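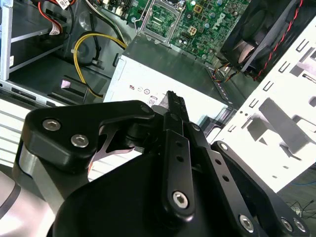

Ticket 146: old Dell desktop, dead as a doornail
Opened by: Iveta Paulík
Status: waiting on parts

Hi all, me again! I pulled the Dell out from under the front counter this morning (the one we use for the Memard labels) and it won't do a thing. No fan, no beep, no light on the front. I tried a different wall outlet and a different power cord, same story.

Čestmír asked what's on the board. It's a green one with DELL printed on it in white, and the CPU socket is empty, so that's one mystery solved! Does anybody know where the processor went? I checked the grey drawer and found 12 screws and a dried-out tube of paste.

Update, 2:20 pm
Went through the cables next. I'd like to rule out the power supply before we spend 50 bucks on a chip, so I'm unplugging things one at a time and putting masking tape on each lead. 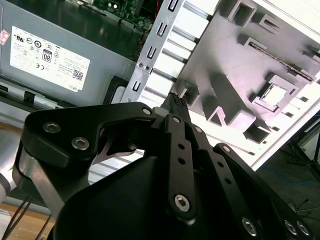
Small black ribbed plug, next to the grey power supply with the big white label.

Čestmír, is this one of yours from the Hrnčiar upgrade? I don't recognize the plug and I don't want to force it in anywhere.

Update, 4 pm
Bořivoj says he might have a matching processor at home and he'll bring it in tomorrow. Please leave the cover off and don't tidy up my tape!

Iveta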